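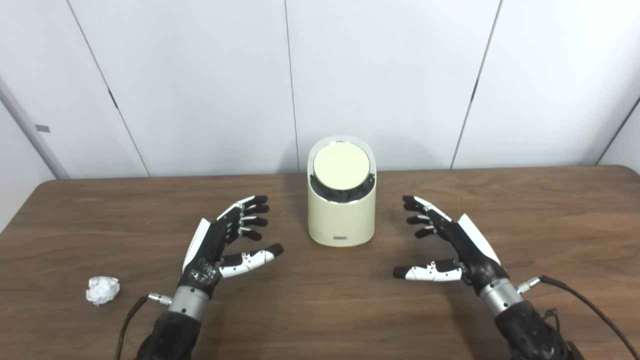 Fig. 1. Tabletop bin with the lid tilted back; crumpled paper on the table to the left.

Penberg Housekeeping Basics
Unit 3: Small waste bins
Handout for the September group

A tabletop bin takes dry waste only: paper, wrappers, used wipes. Food scraps go in the kitchen bin and glass goes in the crate by the door. At the Montoya building each desk area has its own small bin, and these are emptied at the end of every shift.

Parts to know: body, lid, rim, liner. Learn the words, as the check sheet uses them.

The liner should fold over the rim all the way around and hang down a little on the outside. If it sits too low, paper slides between the liner and the body. Open the lid fully before you change it - a half-open lid tears thin bags.
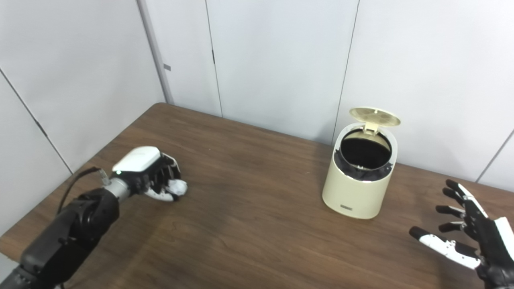 Clearing the table

1. Pick up loose paper first. Check that it has no writing someone may need.
2. Press large sheets into a ball so they fit the opening.
3. Drop the paper in. Do not push it down by hand.
4. Close the lid and wipe the table around the base.

Wipe the outside of the bin with a damp cloth and dry it. Marks show up quickly on light colors, mostly near the rim.

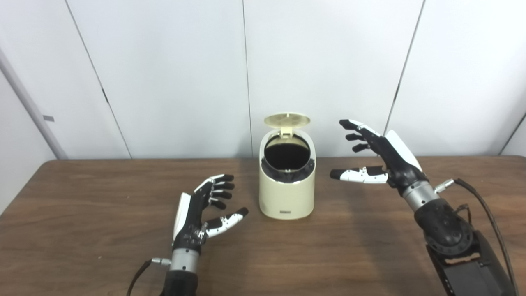

Fig. 2. Small cream-colored bin near the center of the table.

Read pages 2 and 3 of the Unuler booklet before the next unit. Check sheets are due 22nd July.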